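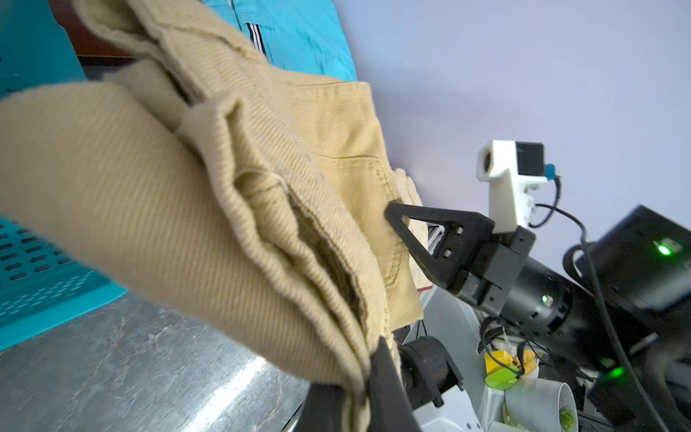
Costel Papadopoulos wrote:
Heavy pants go at the bottom, always. You put a stiff pair of khakis on top of a dress shirt, carry the basket up one flight of stairs, and the collar is flat as a pancake by the time you get to the closet. I've been doing it that way for years and I'm not changing now.

Griltora Home Forum > Laundry and Closets > Fold in the basket, or next to it?

pocketlint
Joined: September 2019
Posts: 300

OK so Costel posted that in the ironing thread and I didn't want to drag it even further off topic, so new thread! I agree about the heavy stuff at the bottom, but I have a bigger question, which is whether anything should be getting folded in the basket at all.

My mother folded everything on the bed and then put it in the basket. My husband folds things IN the basket, sort of tucking the sleeves under wherever there's room, and calls it done. I used to think this was a crime. Lately I've come around to it for shirts (just shirts!) and I'd like to know who else does it. Pants I still do flat on something hard, and they never go back in. They sit beside the basket until I carry them off.

Where do you all come down on this?

dryer_sheet_deb
Joined: May 2017
Posts: 3,508

Bed. Bed bed bed. The basket is for carrying. If you fold in there you've got the rim in your way the whole time and one sleeve always ends up hanging over the side.

Also I don't know what size baskets you people have but mine would need to be twice as big.

Innes Imrie
Joined: January 2020
Posts: 91

I'm with pocketlint's husband, sorry Deb. I live in a studio and my bed is also my couch and usually has a cat and a laptop on it. The basket goes on the floor, the shirt goes in the basket, collar at the far end, and I fold toward me. A rectangular basket is a pretty good guide for the width if you get one close to the size of a folded shirt. The round ones are useless for this.

I did buy one of those Fosel folding boards and used it for maybe two weeks. It's behind the fridge now.

pocketlint

Collar at the far end is how I do it too! I start out with the shirt just dropped in any old way and sort out the collar first, because once you know where the collar is the rest kind of follows. Everything else gets parked on either side so I'm not digging around for it.
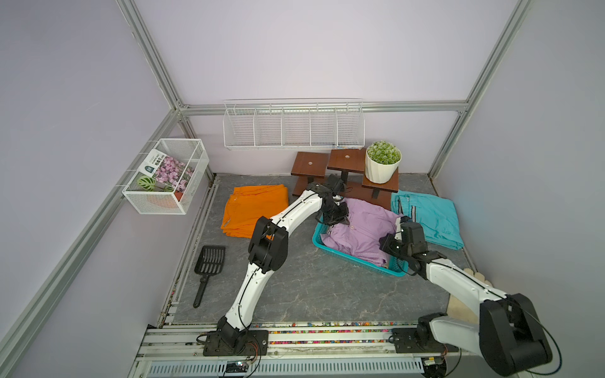 Shirt in a heap in the turquoise basket, orange on the left, turquoise on the right

dryer_sheet_deb

OK but look at that shirt coming over the rim. That's my whole point!! You can't lay a sleeve straight when there's a wall there. I'd have that out of the basket and flat on the floor next to the orange one.

I do like the wire shelf on the back wall, I'll give you that. Five sections and nothing in any of them, what a luxury. I'd have socks in there by noon.

Costel Papadopoulos

Agree about the sleeve, disagree about the floor. I don't fold on a floor. You get grit in the pocket seams and then it's in the drawer. A table costs nothing if you look at yard sales, I got mine in Chisholm and it has lasted longer than two washing machines.

To answer the actual question, shirts on the table, buttons down, sleeves back, bottom third up, then top over. Then into the basket ON TOP of the pants. Pants by the seams, waistband held in one hand and both cuffs in the other. If you can't find the waistband by feel you need to slow down.

Innes Imrie

Costel, you're assuming people have room for a table. I have 47 inches between the closet door and the radiator and that includes the ironing board.

Grit in the seams, come on. Sweep first?

And about finding the waistband, I have the opposite problem. With thick ribbed fabric I can never tell a pocket opening from the waist opening when it's all bunched up. I'll grab what I think is the waist and pull and it's a pocket turned half inside out. Does anybody have a trick for that?

twillseeker
Joined: February 2021
Posts: 47

Hi, new-ish here, I used to work the counter at Tremau Cleaners so this is right up my alley.

For Innes: feel for the belt loops. Pockets don't have them. If the pants have no loops, run your thumb along the edge until you hit the thick spot where the seat seam meets the waist. Topstitching is a decent clue as well, because a pocket edge is often curved and a waistband runs straight. We had people who could do it without looking.

For everybody else: folding in the basket is fine if it's going straight to the drawer. If it's going to sit overnight, don't, because the edges pressed against the slots can pick up little dents, especially in thin cotton. A folded towel along the side helps.

pocketlint

The belt loops!! I do that without ever having thought about it. Thank you twillseeker.

Deb, I hear you on the sleeves, but shirts do come out pretty tidy in there. Collar up top, fold it to the width of the basket, tuck in whatever's left. It isn't store neat and I don't need store neat. Here's one for you to pick apart:

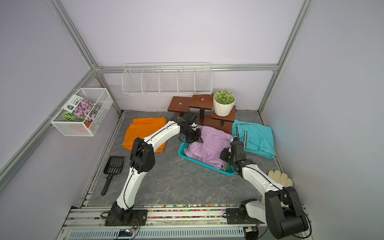 Shirt folded in the basket with the collar at the top, orange one and the pants off to the sides

dryer_sheet_deb

Hmm. OK. That's better than I expected. The collar is where it should be and I can see a button up there. I'd still want to know what's going on down in that bottom right corner, there's a little striped something sticking out that would bother me all day.

And the orange one is a rough rectangle, let's be kind and leave it at that lol. The pants I have no complaints about.

Innes Imrie

Deb said "better than I expected," somebody screenshot this.

I tried the belt loop thing on my work pants last night and it works great. Mine have a hidden elastic bit at the back as well, so I went by that. I still turned one pocket out but I think that was on me.

Costel Papadopoulos

The shirt is all right. It would be more all right on a table.

One thing that hasn't come up is weight. One shirt in a basket, sure, fold it in there. Put a full week for four people in it and you're folding on top of a soft pile, and every fold sinks in the middle. I'd like to see someone do the tenth shirt that way and have it look like the first.

twillseeker

Costel is right about the pile. At the shop we'd have put a piece of stiff cardboard on top every few shirts. You can cut one out of a shipping box, just round off the corners so they don't snag.

pocketlint

Ooh, cardboard. I have a mountain of boxes in the garage. I'll cut a couple down this weekend and do a whole load of shirts, all ten, Costel, and post what the last one looks like.

dryer_sheet_deb

Use the bed.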